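Pendov Hand-Held Gripper Pair, Build Kit
Sold by Ivance. Designed by Reynaldo Layug.

The Pendov is a pair of hand-operated two-finger grippers for recording manipulation demonstrations without an arm. The operator holds one in each hand and does the task directly. Pose comes from the printed markers on each unit. The same fingers fit the Lie wrist plate, so a policy trained on the recordings sees the same contact geometry on the arm.

The kit is meant for a home bench or a shared workshop. A printer, a 3 mm hex driver and a soldering iron cover the assembly. No machined parts.

What is in the box
Fasteners, linear rails, springs, finger pads, trigger linkages, marker sheets and one USB hub. Printed parts are not included. The print files come with the order and fit on any bed 220 mm or larger.

Body and view
The body shell is one print, gray in the stock files. A notch in the middle of the front edge keeps the shell out of the camera's line of sight at close range. Check this before gluing anything: hold the unit as if to grasp, look at the live view, and confirm that you can see the target past the fingers at full opening. Large soft objects are the hardest case, as they fill most of the view before contact.

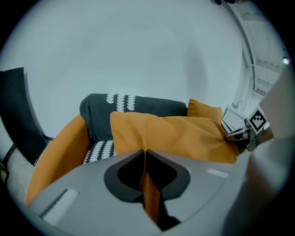

View from one gripper on approach to the large orange cushion. Marker of the second unit at right.

If a finger covers more of the view than you want, move the camera mount back one hole. Do not trim the finger. Finger length is fixed in the calibration file.

Markers
Each unit carries a white cube with black square codes on its faces. Print the sheets at 100 percent scale on matte paper and measure one code with calipers before cutting. Glossy paper washes out under ceiling lights. Apply the sheets from the center outward and discard any with a bubble under a code.

Left and right cubes use different codes. Swapping them mirrors the recording, and the software does not catch it.

Cabling
Both grippers run to the hub, and the hub to the recorder. Route the leads up the forearm and over the shoulder. A lead that hangs from the wrist will drag on the work and shows up as jitter in the pose track. Leave enough slack to reach the floor from a standing position.

A head camera is optional. Mount it looking down and forward so that both cubes stay in view with the arms extended. Tracking holds up to 900 mm from the lens.

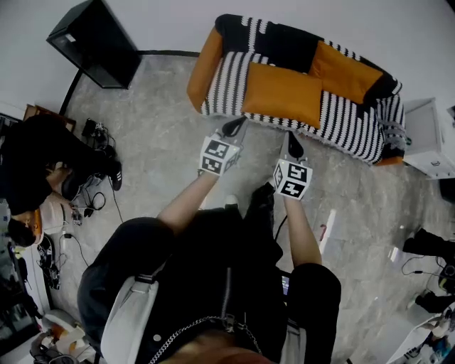

Specifications
Finger opening, maximum: 88 mm
Weight per unit, printed in PLA at 33 percent infill: 410 g
Marker cube edge: 50 mm
Print time, full pair: 41 hours at 0.2 mm layers
Supply: 5 V over USB

Revision notes
Rev 9 replaces the glued finger pads with screw-on ones. Rev 8 pads do not fit. The trigger spring is softer than in Rev 8 and can be ordered separately.

Not included
Cameras, recorder, filament. The Sendley recorder works without changes to the config. Other recorders need the timestamp patch in the download folder.

Shipping
Kits go out in batches. The next batch is in July.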